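3.2 Where the pens went

I'll admit I never planned to write a whole section about pens. The study was supposed to be about how people in shared offices label their food, and I had 210 staff at the Murnitz building signed up to keep a fridge diary through January. But the diaries kept drifting! Page after page of people grumbling that they'd meant to put their name on the yogurt and couldn't find anything to write with. So I went back through all 3428 entries and pulled out every one that mentioned a pen, a marker or a pencil (112 of them, which made for a long weekend), and that pile is what I'm working from in this section.

The first thing I looked at was where people said they kept the kitchen marker. Drawers came up a lot, and so did the top of the fridge, but the favorite by a mile was a cup. Any cup, really. Mugs with chipped handles, jam jars, paper cups from the coffee stand downstairs. Mäkelä calls these "lazy homes" in her work on household clutter, meaning a spot that asks so little of you that you'll use it even with your hands full, and I've happily borrowed the term (Figure 2).
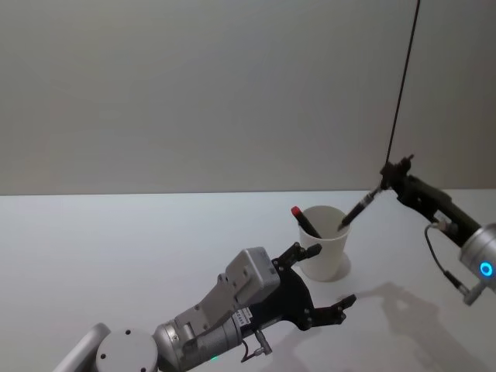 Figure 2. A lazy home: black marker with a red cap, kept in a plain paper cup.

On the two floors where the marker lived in a cup, people labeled more of their food and complained less about theft. I'd love to say the cup did it, but those floors also have the smaller fridges, and a small fridge makes everybody touchy about whose soup is whose. Irja Mäkelä read an early draft and thought I was underselling the fridge size. She may well be right, and I come back to it in Section 5.

What the diaries do show pretty clearly is that drawers are where markers go to be forgotten. One person on the Bolger floor wrote "bought a new one, found four old ones" and then, two days later, "make that five."
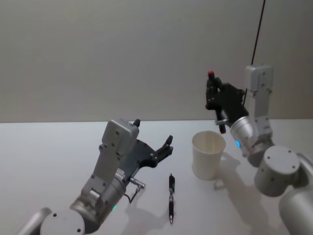
3.3 Names, initials and angry notes

Once people had something to write with, most of them wrote very little. Initials were the most common label, then first names, then a date with no name at all (I still don't know what to make of those). Long notes were rare, and they nearly always came after something had gone missing. I coded a note as angry if it had an exclamation mark or an underlined word, which I know is crude, and I left the swearing out of the counts.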